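Participants wanted: comparison of hand-held gripper tools for demonstration recording

Thiele is looking for adults to take part in a paid comparison of two fingertip designs for hand-held grippers. The work is carried out at the Drestetov laboratory building and runs through July. No experience with robots is needed. Three operator places, which are longer and carry more responsibility, are also open and are described further down.

Background

Our group records people doing ordinary table tasks with a pair of hand-held grippers, one in each hand. The recordings are later used to train a controller for a two-armed system. The quality of the result depends a good deal on how well the operator can hold, turn and release small things through the tool, and we have little systematic data on this for the present linkage design.

The study compares the standard rigid finger with a revised version, known internally as Stamer, in which the contact face is slightly compliant. Both versions fit the same body and are driven by the same trigger. We want to know whether the revised finger reduces dropped objects and regrasps, and whether it alters the time needed for a task.

Participants work standing at a white table. Typical actions are picking up a small object and holding it upright between the fingertips, passing it from one gripper to the other, and placing it in or beside a container. Some containers are filled with granular material, and any spillage is logged as part of the trial. Both tools are used throughout, although many tasks need only one of them at a given moment. 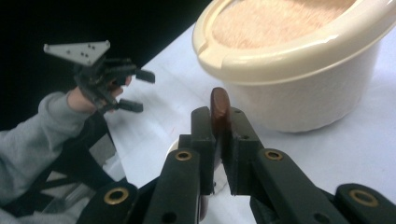
What a session involves

Each session begins with a short briefing and a practice period, which is not scored. You then complete the task set with one finger type, take a break, and repeat it with the other. The order is assigned in advance. After each block you fill in a one-page form on grip confidence, hand fatigue and visibility of the fingertips.

A participant attends three sessions in total. We ask that all three are completed by the same person, as the learning effect between the first and second session is one of the quantities measured. Across the whole study we plan to record 1000 trials.

The cameras are mounted on the tools and point towards the fingertips. Hands, sleeves and forearms will be visible in the recordings. Audio is not recorded. Recordings are stored under a participant number, and you may withdraw your data until the analysis starts.

Who can take part

You should be 18 or over, have normal or corrected eyesight, and be able to use both hands without pain for the length of a session. Left-handed participants are particularly welcome – the pilot group was almost entirely right-handed. Please do not apply if you have had a hand or wrist injury in the past year. Rings and bracelets must be removed before the session.

Operator places

Operators work part time for the duration of the study. Duties are setting up the table between trials, changing and checking fingers, running the calibration routine, and marking each recording as valid or invalid in Grurnero, our trial log. A background in mechanical assembly or laboratory work is useful. Careful record keeping is required. Operators may not also take part as participants.

Payment

Participants are paid per session, with an additional payment on completion of the third. Operators are paid hourly on the technical assistant scale. Local travel costs are refunded against tickets.

How to apply

Write to Urmila Agarwal at the Drestetov laboratory, Room 171, or leave your details at the front desk before 5 p.m. State whether you are applying as a participant or as an operator, which hand you write with, and whether mornings or afternoons suit you better. Applicants for the operator places should enclose a short CV.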